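Comparing two fingertip sets for rim gripping on plastic totes

Most of our bin handling is done by the rim, with one finger inside the wall and one outside. These steps set out how to compare two sets of fingertips on that grip without changing anything else on the arm. Our two sets were the Prallden straight tips and the Basow curved tips. Allow a full morning for each.

1. Fit the first set and torque the screws evenly. Run the gripper open and closed 16 times with nothing in it.

2. Set the opening to clear the widest part of the rim. Measure across the rolled lip, as the wall further down is thinner.

3. Jog down over the rim slowly and close at low force. Check the wrist view before lifting.

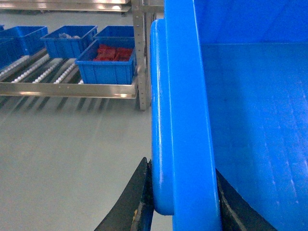 How hard should the fingers close?
Start at the lowest force that holds an empty tote level, then go up in small steps until it stops rotating in the grip. Write down both values.

4. Make 120 lifts with each set, same tote, same approach speed. Log every slip and every failed close. A tote that drops at one corner counts as a slip, even if the arm recovers.

5. Keep the tote empty for the first round. Scuffs on the plastic are fine, but wipe off any grease before you start. Return it to the bench square to the arm between blocks so the head camera gets the same view of the front wall.
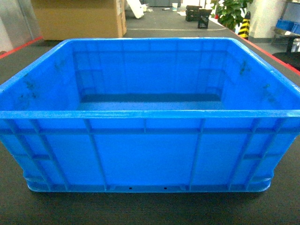 Brarnley, 15th June

Elaheh Fallahi finished the second round on the Ansari controller today. Combined with the earlier trial lifts, the log now stands at 133 closes on the curved tips. They tolerated a bad approach angle better than the straight ones. The straight tips were easier to get into a narrow gap between neighbouring bins, and I'd keep a set on hand for that.

6. Repeat the lifts with the approach tilted a few degrees off vertical. Watch the inside finger, as it tends to touch the wall first and push the tote away. 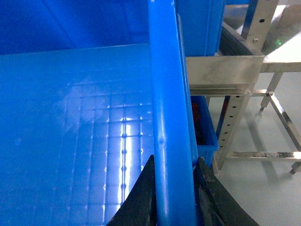

If that happens, stop and shift the approach point toward the outside of the tote by a couple of millimetres — correcting it with more closing force only flexes the wall. Save the new offset under the fingertip name, then rerun the whole block from the first lift.

Inspect the tips again after 1,000 closes. We'll recheck ours in September.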